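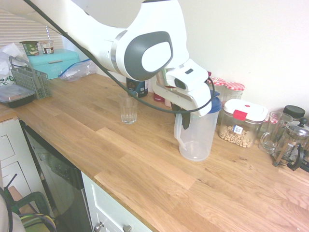 We use cookies to remember your reading preferences and count visits. Accept all | Manage settings

Tea corner open again at the Zela rooms

Posted 03/10/2022 in Skulov news
Shares 71 | Comments 2

Good news for anyone who has been carrying a flask about all summer: the kitchen at the Zela rooms is open again, and you can make yourself a hot drink there from this morning. I went in before work (I'd promised myself I'd only stay five minutes, and of course I was late) and I'm very happy to report that the counter is lovely.

If you don't know the rooms, they're the ones on Canpolat Street, up the side steps past the shoe repair shop, where the sewing group and the language classes meet. The kitchen has been shut since April, when the old worktop finally gave up around the sink. It had been swelling for ages. You could press it with your thumb and feel it give, and there was a patch near the tap that everyone covered with a tea towel and pretended was fine.

The new one is light oak butcher block, made and fitted by Sterasik, the joiners out on the mill road, and the bill came to £810. That was paid for out of the spring book sale and the quiz nights, so if you bought a damp-smelling thriller off me in May, thank you, some of that counter is yours. I'd been a bit worried it would look too smart for the place, but it doesn't at all. You can see the grain and all the joints between the pieces, and with the plain off-white wall behind, the whole corner feels much brighter than it did.

It needs looking after, mind. Sterasik have asked for it to be wiped down properly after use and oiled every couple of months, and they'd really rather we didn't stand hot pans straight on it. There's a trivet in the drawer. Wet cups are the other thing, so please dry the bottoms before you put them down! I know, I know, I sound like my mother.

Now, the cold drinks. The biggest grumble from last year (well, mine, and I've gone on about it to anybody who'd listen) was the water jug. The old glass one was so heavy that some of the smaller members of the after-school club couldn't lift it, and it had no lid, so in warm weather you were forever fishing things out of it. The replacement is a frosted plastic pitcher with a blue lid, and I carried it from the counter to the far table this morning with one hand while holding a bag of knitting in the other. It has a good curved handle too. I can get all my fingers round it, even with my daft rings on.

I'd like to put in a word for keeping the lid on. It's a decent, solid thing and it has a flap in it, and I can already tell it's going to be the first bit to go wandering.
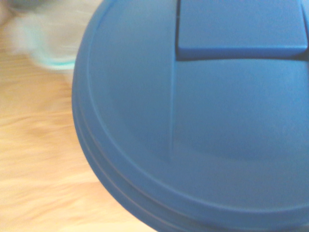 We lost three lids off the old squash containers in one winter, and I'm convinced at least one of them is under the stage. So when you've washed it, rinse round the edge and behind the flap where the squash gets sticky, let it dry on the rack and put it straight back on the pitcher. Please don't leave it on the windowsill. Everything left on that windowsill ends up in the lost property box, and then we're all drinking out of the tap.

For coffee people, there's a French press with a coppery frame, which came from a member who has gone over to tea on doctor's orders and couldn't bear to see it sitting in a cupboard. It's glass, so go gently when you rinse it. Ground coffee isn't provided just yet. Bring your own if you're fussy, or wait a week or so for the first order to arrive. I had tea, out of one of the glass mugs, and took it through to the window seat, and that was a very nice ten minutes indeed.

I was pleased to see some jars with red-and-white gingham lids back by the wall as well. They've been part of that kitchen for as long as I've been going and I'd have been quite upset to find them swapped for something sensible. The storage boxes with the clip lids are staying too, and the rule for those hasn't changed: if you fill one, label it, and if it has nuts in it, say so on the label in letters big enough to read without glasses. We've got a few people with allergies in the Tuesday class and it matters to them a great deal.

A few practical bits before I forget. The kitchen is open whenever the rooms are open, and you don't have to be in a class to use it. Drinks are still by donation, into the tin by the door, and anything you can spare is fine. Milk goes in the small fridge with your initials on it. The big cupboard on the left is still locked while the new shelves go up, so if you've got a cake tin in there (I have, and it's my best one) you'll need to be patient for a while longer.

There was some talk over the summer about getting a vending machine in instead, and I did wonder which way it would go. I'm so glad it went this way. A machine would have been quicker, I suppose, but I've met half the people I know in Skulov while waiting for that kettle to boil, and the other half while looking for a clean teaspoon.

Teaspoons, by the way! We're short of them again. If you've got odd ones at home rattling about in a drawer, drop them in. They don't have to match, and proper mugs would be welcome as well as long as they aren't chipped. What we don't need is more plates. There are plates in every cupboard, and a stack on top of the fridge that I'm a little afraid of.

The sewing group are back in from this afternoon and the language classes start at their usual times. I'll be in again on my way home to see how the oak has stood up to its first day of wet cups, and I'm bringing shortbread, so come early if you want some.

Comments (2)

Lovely to have it back. Is the draining rack the old one? It used to tip over if you put anything tall at the end.

I've got a whole bundle of teaspoons from clearing out the caravan, will bring them up the steps tomorrow with a few mugs.

Recent items
Canpolat Street steps to get a second handrail
Book sale: what's left and where it's going
Sterasik looking for a Saturday apprentice
Skulov bus times change for the winter
Lost and found at the Zela rooms, including one very good umbrella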